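The cell that takes computers apart

By the technology desk

At the Flisdale works, most of the noise comes from the shredder hall. The cell at the other end of the building is a good deal quieter. Two robot arms share a work area there, and their task is to take parts out of old desktop computers before the cases go for scrap. Kavomov, the recycling firm that runs the site, put the cell together over the winter and began running it in February.

The arms were the easy purchase. Nearly all the work since then has gone into the things around them: the grippers, the tray that receives the parts, the place where the computer lies, and the daily round of small checks that keeps everything where the program expects it to be.

The tray is where most visitors stop. It is printed in grey plastic and covered in slots, posts and tabs. Fivico, a small engineering office that Kavomov hired for the job, drew the first version in an afternoon and has been changing it ever since. A memory module needs a narrow slot with a lead-in at the top. Other parts need support from below, or they tip when the fingers let go. The tray now in use is the result of a good many that ended up in the offcuts bin, and the next one is already drawn.

Setting up the cell starts with the tray. The technician clamps it down, moves the arm by hand to bring a finger close to one of the printed features, then nudges it in at the slowest speed the controller allows. The point is stored and the arm is backed off. The same is done at a second feature some distance from the first, and the two points together tell the controller where the tray is and how it is turned. A third point is taken as a check and is never used in the calculation. If the check point is out, the whole job is done again.

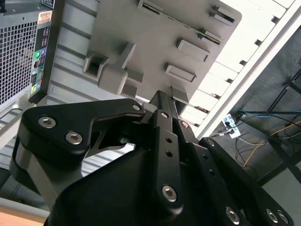
The routine takes 30 minutes when it goes well. It is repeated whenever a tray is changed, whenever a finger is changed, and after any knock hard enough to stop the arm. In the first weeks the team tried to save time by skipping it after light knocks. Memory modules began to catch on the edge of their slots, a few each shift, and it took several days of looking at other causes before anyone went back and touched off the tray. The rule has been strict since then.

Fingers are the part that wears. They close on metal brackets, plastic latches and the edges of circuit boards, and the tips slowly lose their shape. Kavomov changes them in pairs, even when only one looks worn. The old pair is tagged with the number of cycles it has done. The best pair so far reached 2,321 cycles and the pair before it came off at 2,222, so the workshop now orders early and keeps a spare set on the shelf.

The bolts get more attention than the fingers. Every morning at half past seven, before the arms are powered, someone goes over the gripper fasteners with a hex key and a paint pen. Each bolt head has a line drawn across it on to the metal beside it. A broken line means the bolt has moved. It is cleaned, refitted with thread lock and marked again, and the bolt goes down in a notebook that hangs from the guard door. Bolts near the finger joints appear in that notebook far more often than the rest.

Cables come next. An arm that reaches down into a computer case and back out again bends its own cable a great many times in a day, and the bend tends to settle in one place. The first cable failed inside its jacket with nothing to see from outside. The gripper would lose its signal in one position and recover in the next, and the fault was blamed on software for most of a week. The replacement was given a longer loop, and its clip was moved further back along the arm.

Positioning the computer turned out to be harder than positioning the tray. Cases from different makers open in different ways, and even two of the same model may have had years of different treatment. Fivico's answer was to leave the opening to people. An operator removes the side panel, checks for loose screws, lays the tower down and pushes it up to its stops. The program then looks for a few landmarks on the board before it moves a finger inside.

Loose cables are the main reason for a stop. A ribbon of wires lying across a memory slot hides the latch, and the arm has been told to wait for help when it can't find one. Operators have learnt to tuck the worst of the wiring aside as they load. It adds a little to each computer and saves a walk round the guard later.

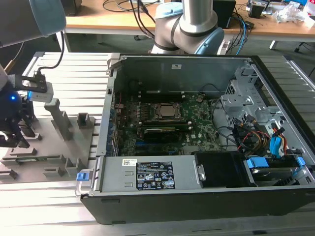

Could one arm do the whole job?

It could remove many of the parts, but slowly, and some of them badly. Memory latches have to be held open while the module is drawn out, and a drive often needs its release pressed at the same moment as it is pulled. Kavomov tried both tasks with a single arm and a sprung tool. The tool worked on new machines and slipped on old ones.

Sharing the space brings its own upkeep. Each arm has a zone that the other may not enter without asking, and the shared zone above the computer is handed back and forth by the controller. If the two disagree by a few millimetres about where the middle is, they will meet sooner or later. Once a month the team fits a pointed pin to each gripper and brings the tips together over a mark on the work surface. Any gap between them is measured and entered as a correction.

The monthly check came from Kjærgaard, the firm that supplied the guarding and signed off the safety circuit. Its fitters had seen a pair of arms on another site drift apart after the floor was relaid. At Flisdale the correction has been small each time, though it was larger after the frame was moved to let a forklift through.

Cleaning is done with a vacuum and a soft brush. Old computers carry a surprising amount of dust, and it packs into the slots of the tray until parts sit high. Compressed air was banned early on - it moved the dust from the tray into the joints of the grippers. The brush is kept on a hook beside the notebook, and the tray is done at every break.

The next job is a tray that can be swapped without touching off again. Fivico has proposed two hardened pins in the base and matching bushes in each tray, with the bushes pressed in after printing. A trial set has been made and is waiting for a slack afternoon so it can be fitted.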